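Why I still want the quiz show to give its money away

I have been watching television quizzes since I was small enough to be sent to bed before the final round, so forgive me if I go on a bit about Skorkano. It used to run charity specials every December, with a familiar face or two playing for a good cause, and this winter the producers have dropped them. They say viewers want ordinary contestants winning money for themselves. Well, some do, I'm sure, but I was rather fond of the specials (dreadful jumpers and all!) and I think the show is poorer without them.

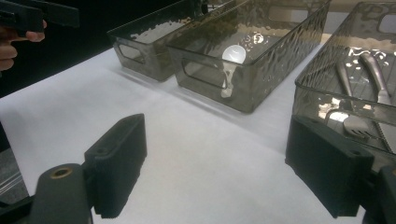 Nikola Laskowska wrote to me that the specials always felt like an advert for the celebrity, and that a prize of 1,000 pounds was small change next to what it must have cost to get them into the studio.

I do see her point, and it has nagged at me over several cups of tea. But the hospice in our town was once the cause on one of those nights, and people talked about it in the bakery for weeks afterwards. You can't easily put a price on that, and I wouldn't want to try.

There is the other complaint too, that a quiz has no business choosing between causes at all. Somebody will always object to somebody's charity. My own feeling is that grown-up viewers can cope with a cause they wouldn't have picked, just as we cope with a contestant we can't stand.
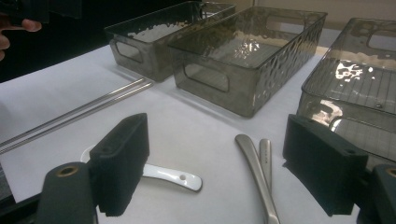
What I would change

Let the audience at home put names forward, for a start, and keep it local. Khondokar, the late-night word game, did this for 2 series and the small groups it turned up were a joy: a brass band, a boat club, a lending library for toys. And please say at the end of the programme how much was handed over, in plain figures, before the music starts.

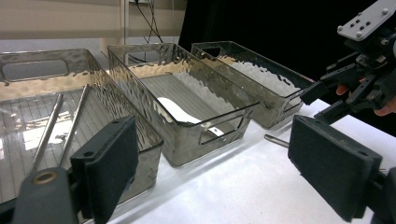

Would the celebrities still come if there were less fuss made of them? I think plenty would, and the ones who wouldn't can stay at home with the rest of us and shout at the screen.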